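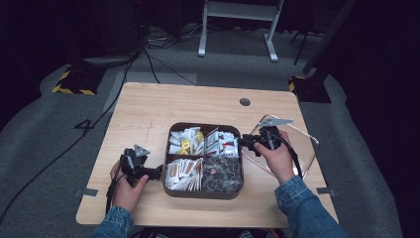
Hand-held grippers over a four-compartment tray of sachets.

By Staff Writer
May
3 min read

Cliltik, which runs the kitchens and coffee points in office buildings across Brutham, has approved a budget for its first robot arms. The company plans to buy two of them this year and will hold off on any further orders until both have worked through a full quarter.

The arms are meant for restocking. Cliltik looks after 167 coffee points, and each one has trays of sugar, tea and other small packets that need to be topped up. The trays are filled at a central prep room in Brutham and sent out by van. Filling them is slow handwork, and the company says it has had trouble keeping the early shift staffed.

Most of the money in the first phase will not go to the arms. According to the plan, the larger share is set aside for recording people doing the job with hand-held grippers, and for the staff hours that takes. The recordings will be used to train the software that runs the arms. Cliltik has budgeted for 2,000 recorded runs before the equipment is delivered, with a second round held in reserve in case the first does not cover enough packet types.

Bawa, a local equipment supplier, will provide the grippers on a rental contract. Cliltik looked at buying them outright and decided against it, as the grippers will be needed only during recording. The rental covers cables, spare jaws and replacement of worn parts. Damage from drops is billed separately.

The arms will come from Prelum under a purchase agreement with a service plan. Cliltik asked for quotes on a lease as well, but the lease tied it to a longer term than it wanted. Delivery is expected in the fall. Installation, floor marking and safety fencing are a separate line in the budget, along with electrical work in the prep room, which does not have enough outlets on the side where the arms will stand.

Small packets are a hard item to plan around. Paper sachets bend, stick together and slide out of line when a neighbor is pulled, and suppliers change the packaging without much warning. The plan includes money for re-recording when a packet changes size. Changes in printing alone will be handled by the software team and are not budgeted as a separate cost.

No jobs will be cut in the first phase, the company said. Staff on the early shift will load the arms and check the finished trays before they go to the vans. Training for that work is scheduled for 4 weeks and will be paid at the regular rate.

Cliltik will review the cost per tray at the end of the first quarter of operation. A decision on more arms would be part of next year's equipment budget.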